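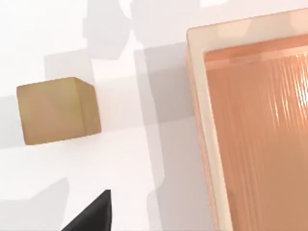

The Cheapest Robot Tallstead Ever Bought Was the One It Didn't

Riaan Jacobs keeps the budget for his packing line on a single spreadsheet tab named FINAL, which sits to the right of another tab named FINAL 2. He runs operations at Tallstead, a parts distributor in Kondville with 11 people on the floor, and last June he was told to automate something.

"They didn't say what," he says. "They'd been to a trade show."

The something became kitting, the job of moving small parts off a table and into a bin, over and over, until lunch. A salesman from Jornitz quoted him for an arm, a gripper and a stand. It was a handsome quote with a handsome number on it, and it left out the guarding, the wiring, the floor anchors and the person who would have to come back on Monday when the thing sulked.

Jacobs asked for the full price. The full price took three weeks to arrive and had grown a second page.

So he did what a growing number of small shops are doing and spent a little before he spent a lot. He hired Ruan Mathebula, an integrator who works out of a former tire store, to build the job in simulation first: a block, a tabletop, a bin with a rim, a black gripper. It looks like a video game for people who find golf too exciting.

Mathebula charges by the day and is cheerful about how dull his days are. "I put a cube next to a container and I try to embarrass the robot," he says. "Better I do it than your night shift."

The bin was where the money was hiding. Tallstead's bins are wide and shallow with a thick lip, and Mathebula's runs kept coming back to that lip. Clearing it meant lifting higher, lifting higher meant a slower cycle, and the target was 700 parts an hour. The Jornitz arm, in simulation, was never going to make it. A faster model would, for a sum that caused Jacobs to close his laptop and go look at the parking lot.

The alternative was a different bin. Xaba, a packaging supplier two exits up the highway, sells a low-lipped one. Jacobs ordered 920 of them, and the purchase order went through without a meeting, a first in his career.

With the new bins in the model, the original arm hit the number. With the new bins on the floor, so did two employees and a better table — a result Jacobs did not rush to share with the people who had been to the trade show.

He has put the arm off for a year. His advice to anyone holding a quote is to ask for installation, training, spare fingers for the gripper and 4 days of someone's time after startup, all in writing, and then to price the bin.

FINAL 3 is due in the spring.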